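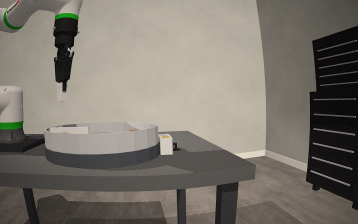

搬家以后我最想念的居然是旧家那个朝北的小阳台。夏天不晒,冬天冷得像个天然冰箱,泡菜坛子往那儿一放,一整个冬天都不用操心。新家什么都好,就是暖气太足(房东引以为豪!),我那坛酸白菜搬过来不到一个星期就开始冒泡冒得不像话,半夜还咕嘟咕嘟响,我先生以为水管漏了,披着衣服起来看了两趟。

所以这几个月我基本是在重新学做泡菜。以前那套“凭感觉”在这边完全不灵,盐放少了发软,盐放多了又齁,有一坛萝卜我前后尝了三次,每次都觉得“再等两天就好了”,最后整坛倒掉,心疼死我。

先说盐。我从前是抓一把算一把的,我妈也这样,我外婆也这样。后来Maja Kozłowski看不下去了,送了我一台小电子秤,她老家那边腌酸黄瓜和圆白菜,家家都有自己的比例,她说她家就是菜重的百分之二,夏天稍微多一点。我照着称了一回,一颗圆白菜去掉老叶子和芯,1634克,盐就是三十三克左右,看着少得可怜,我当时手痒得不行,差点又补一勺。还好忍住了!那坛是我今年做得最脆的,酸味很干净,切碎了炒粉丝,一盘不够吃。

再说温度。厨房靠暖气那面墙白天能到二十五六度,真的太热了。我把坛子挪来挪去,鞋柜底下、浴室门后面、楼梯间(被邻居问过一次是不是在养什么东西),最后发现储藏室靠外墙的那个角落最合适,温度计放了几天,基本停在16度。发得慢,圆白菜要三个多星期,但味道就是不一样,有点回甜,汤也清。着急吃的时候我会另外拿个小玻璃罐放厨房里,四五天就能吃,不过那种我只拿来配粥,不舍得也不值得拿去炖肉。

说到炖肉,Inès Pichon上个月来吃饭,我做了酸菜白肉锅,她喝了一口汤就开始问我放没放白葡萄酒。没放!全是酸菜自己的味道。她回去就试着做,发消息来说长了一层白膜,问是不是坏了。我让她拍给我看又看不清楚,后来闻着没有怪味,多半是产膜酵母,撇掉,坛口擦干净,菜压到水面底下就行。要是长出来的是毛茸茸的、带颜色的,绿的黑的粉的,那就别心疼了,整坛丢掉,坛子用开水好好烫过再用。

压菜的东西我也换过好几种。一开始用小碟子,碟子会歪,菜叶从边上漂上来,漂上来的那几片总是最先出问题。后来去河边捡了块圆石头,煮了很久,用着倒是不错,就是有一回手滑砸在水槽里,磕掉一块搪瓷,到现在还没敢告诉房东。现在固定用装了盐水的厚保鲜袋,软软的,什么形状的坛口都能塞满,万一漏了也是盐水,不会把味道冲淡。

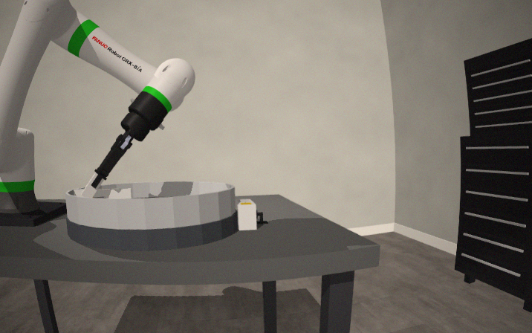

腌菜的水可以用自来水吗?
看你那边的水。氯味重的话先烧开放凉再用,或者敞着口放一夜;水质本来就好、没什么味道的,直接用也没问题。我自己图省心,一律用凉白开。

还有容器。我有两个带水槽沿的老式泡菜坛,一大一小,大的做酸白菜,小的养四川那种泡菜水,泡豇豆、子姜、小尖椒。泡菜水这个东西真是越养越香,我这坛已经两年多了,搬家的时候别的都上了货车,就它是我抱在腿上坐车过来的,一路不敢打瞌睡,到了以后裙子还是湿了一块。坛沿的水一定要记得添,暖气房里干得特别快,我在手机上设了提醒,隔天响一次。

豇豆要挑细的、颜色深的,粗的里面空,泡出来嚼着像棉花。洗完一定晾到表面完全干,我一般晚上洗了挂在晾衣架上,第二天早上再下坛(对,就是晾衣服那个架子,擦干净就好嘛)。子姜这边不好买,Talha Tarar告诉我城东有家店每周进一次货,我去了两回都没赶上,第三回终于抢到373克,抱着那一小包跟抱着宝贝一样。老姜也能泡,就是辣得冲,筋也多,我一般切片当调料用,烧鱼的时候丢几片进去,特别提味。

小尖椒倒是哪儿都有。泡之前把蒂剪短,别剪到肉,剪破了里面会灌水,一咬就滋得到处都是,我有一件白衬衫就是这么废掉的。

对了,上次有人留言问泡菜水发黏怎么办。我遇到过一回,把菜全捞出来扔了,水过滤以后加了点盐和高度白酒,又丢了几瓣蒜,放到凉快的地方搁了一个多星期,慢慢就清回来了。要是一个多星期还是黏,或者闻着发臭,那就重新起一坛吧,别硬撑。

下次想写写雪里蕻,去年十月晒过一批,晒到一半下雨,后来的味道有点奇怪,我还没想明白是哪一步的问题。家里有老人会做这个的,麻烦帮我问一句:到底是先晒再揉盐,还是先揉盐再晒?留言区等你们!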